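# Members' Projects: Paired Hand-Held Grippers, Trurkell Workshop 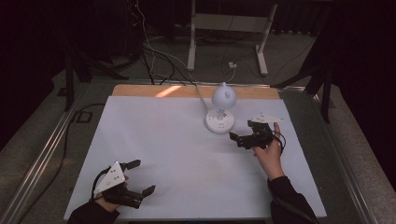 The builder, asked why the work was done in a shared workshop, said that at home there had been no table to spare for it. The pair, named Jatoi, took five months of evenings. "The first jaws were too stiff," the builder told the newsletter. "I cut them again in August and they closed properly."

Each gripper is held in one hand and carries a white triangular plate on top. The plates were redrawn seven times. "I wanted the holes to line up without filing," the builder said. Materials came to £300 against a limit of £500 set at the outset.

Household objects, a small desk lamp among them, are used for practice. The builder intends to shorten the cables next and has asked members for advice on connectors.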